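# Kutmont hand-held grippers: two weeks of setting the table

I've been trying the Kutmont pair for our table-setting study, and I have opinions.

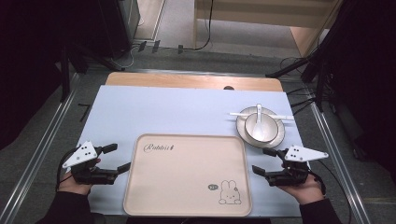

Bláthnaid Nic Aodha wrote back to my first notes asking if demos collected this way really carry over to an arm, or if the policy just learns how humans fidget. Fair question! We trained on 30 demos per task (bowl, plate, spoon, chopsticks, all going onto the tray) and ran 10 trials each on the Senari arms. Bowls did great. Chopsticks were a mess – the policy kept closing a hair too early, and I do think some of that was my own fidgeting.

What I like: the jaws open smoothly, and recording is so much faster than our old Brekar teleop setup (my shoulders agree). The dotted marker plates tracked well as long as I kept my wrists fairly flat.

What I don't: the cables. They tug when you reach across, and you start planning your moves to suit them, so that ends up in the data too.

I'd still buy the pair again. I'm redoing the chopsticks in September with slower closes, and I'll post the numbers then.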